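Keeping the household computer stuff from eating your weekend

September
by Hanna Pawłowska

Quick one this month, written between loads of laundry. A lot of mail about updates, backups, lost recipe files, the printer. Same answers mostly, so putting them on one page. Skip to whatever you need.

UPDATES

Don't update anything while dinner's on. I mean the kitchen tablet too. Rikex put out a big update to their recipe program last month and mine restarted itself in the middle of a roux. Burned. Settings, then Updates, then set it to ask first. Do that on every device people cook from.

Read the notes before you click. Two minutes. You're looking for anything that says "removed" or "changed" or "no longer." New features can wait, you'll find them. It's the removed stuff that bites. Rikex dropped the old shopping list export and I had four people write to me about it in one afternoon.

If it's an old laptop, check the minimum system line first. Write your system version on a piece of tape on the underside of the laptop. Painters tape is fine, comes off clean. Saves hunting for it every time.

Keep the last installer that worked. Make a folder called Installers, put the old one in there with the version number in the file name. When the new one is bad you can go back. Export your settings first though, some programs won't read settings saved by a newer version.

RECIPE FILES

Export once a season. Plain text, one file per recipe, plus whatever format the program likes best. Plain text opens on anything. The pretty format might not open in ten years.

Put the servings in the title. "Bean soup, serves 6." Then you can search for it. I resisted this forever and was wrong.

Scanned cards from your grandmother: scan both sides. The back has the notes. Save the scan as a picture AND type out the text, since her handwriting won't search.

Don't let the scaling button do eggs or yeast without looking at it. Doubled is usually ok. Anything past that, check by hand. Same for pan size, the program doesn't know what pan you own.

PHOTOS

3,461 photos on the old phone when I finally plugged it in. Took an evening. What worked:

Copy everything to the computer first, before you delete a single thing. Then sort the copies.

Folders by year and month, nothing cleverer. 2-digit months so they line up, 09 and not 9. I've tried by person, by trip, by kid. Year and month is the only one anyone else in the house will keep up.

Run the duplicate finder on a small folder first. See what it thinks a duplicate is. Some of them call two shots in a row the same picture and you lose the one where everybody's eyes are open. Set it to move, not delete. Leave the moved ones alone for a month and then dump them.

Receipts and warranty photos go in their own folder. Otherwise you're scrolling past birthday cake looking for the dishwasher serial number.
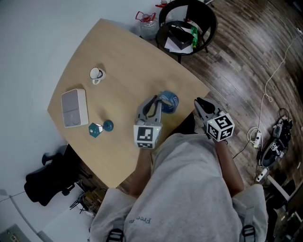 Screenshots, same thing. Own folder, clear it out when you change the furnace filter. I tie all the computer chores to a house chore, it's the only way I remember. Furnace filter is screenshots and the downloads folder. Gutters is the backup test. Smoke alarm batteries is passwords.

BACKUPS

Two copies, and one of them somewhere else. A drive at your sister's is fine. A drive in the desk drawer next to the computer is really just the same copy if the pipe bursts.

I use Sukness for the automatic part. There are others. Whatever you use, look at the log now and then, it will fail very quietly. Mine had been skipping the Documents folder because I'd renamed it. No pop-up, no email, just a line in the log.

Test a restore. Pick one file, restore it to the desktop, open it. If it opens, good, delete it, done. Takes less time than making tea.

Label the drives on the outside. What's on it, what month it was started. Sharpie on tape, not on the drive itself. And a label on the power brick too!! They all look alike and the wrong one can kill the drive.

Unplug the backup drive when it's finished. A drive that's always plugged in gets whatever the computer gets.

Gijs Van Rooij wrote in to say he keeps his in a cookie tin in the hall closet with the cable wrapped around it. Good idea, just let it cool down before the lid goes on.

PASSWORDS

Password manager, any decent one. Then write the main password on paper and put it with the birth certificates. Tell one other person where.

Wifi password goes on a card inside a kitchen cabinet door. Guests stop asking. Use the guest network for that if your router has one, most do.

Change the password that came on the router. If you've never done it, do it today, before anything else on this page.

PRINTER

Print one color page every couple weeks so the heads don't clog. I print the grocery list in purple.

If the computer says offline and the printer says ready, delete the printer from the computer and add it again. Fixes most of them. Faster then arguing with the troubleshooter.

Don't install the whole bundle from the disc or the website. Pick "driver only" or "basic." You don't need the photo greeting card maker running at startup.

WORKSHOP COMPUTER

Got one out in the garage for plans and cut lists? Cover the keyboard. Cheap silicone skin, or plastic wrap in a pinch, change it when it gets gritty.

Keep it off the same shelf as the sander. Blow out the vents outside, computer off, short bursts.

Cut list programs: enter your real blade width. The default is almost never your blade. I had the Bakilana planner set wrong all winter and every last shelf came out short. Measure a scrap cut, type that number in, save it as the default.

Units. Check them every time you open somebody else's file. A shelf of 100 means one thing in millimeters and a very different thing in inches.

Print the cut list. Take the paper to the saw. Leave the tablet on the bench.

STORAGE FULL

Look here first, in this order:

Downloads folder. Sort by size, biggest on top.
Trash. It isn't empty untill you empty it.
Video. One kid's recital is bigger than all your documents.
Old phone backups. Each phone you've ever owned may still be in there.
Temp files left by editing programs. Look in the program's own settings for "cache" and clear it from there, don't go digging in the folders.

Only then pay for more space.

SMALL THINGS

Turn off startup programs you don't use. Computer boots faster, fan's quieter.

One browser bookmark folder called Manuals. Every appliance, the day you bring it home.

Calendar reminders for free trials, set two days before they end. Cancel right after signing up if they let you keep the rest of the trial.

If something breaks, write down the exact words in the error before you close the box. Or snap it with your phone. Whoever helps you will need the exact words.

Restart first. Yes I know.

More on scanners next time, there's a pile of questions about feeders jamming and I haven't gotten through them yet. The slow cooker timer spreadsheet is still being fixed, don't use the old one, the high and low columns are swapped.

Contact: Brirnden Home Tips, use the form on the main page | © Brirnden | Back to top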